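Notes on Keeping Household Records

8 Apr 2024

Readers of this journal will be aware that I have maintained a written record of household matters for 51 months. The record began at my dining table and has since moved to a shared binder and one modest spreadsheet.
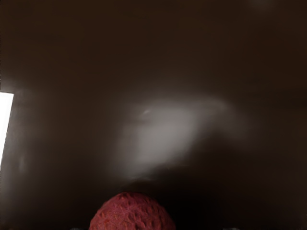
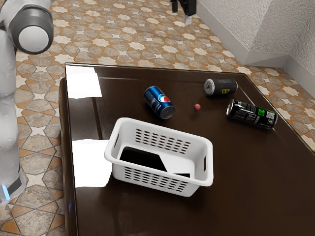
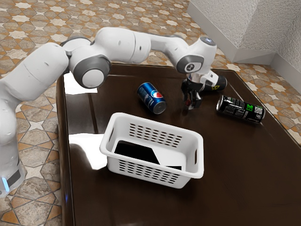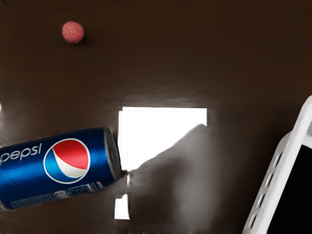 A dark brown tabletop.

The principal change this year concerns receipts. Until March, every receipt was retained in its original form. Thermal paper fades, and a cheque stub from the Prurnside hardware store could no longer be read when the warranty on our kettle was in dispute. All receipts are now photocopied on the day of purchase, and the copies are filed by month.

Fergus Paterson wrote to ask whether utility statements should be kept for the same period as tax papers. My own practice is to hold tax papers for eight years and utility statements for two. Others may wish to seek advice suited to their province.

The binder itself has five sections. A sixth, for correspondence, was tried and withdrawn – letters were being filed there merely to clear the counter. Dougal MacLeish has proposed colour-coded tabs, and I have agreed to test four of them through the spring.

Garden expenses remain unresolved. Seed orders are at present entered under groceries, an arrangement I do not favour. I intend to move them to maintenance once the current page is full.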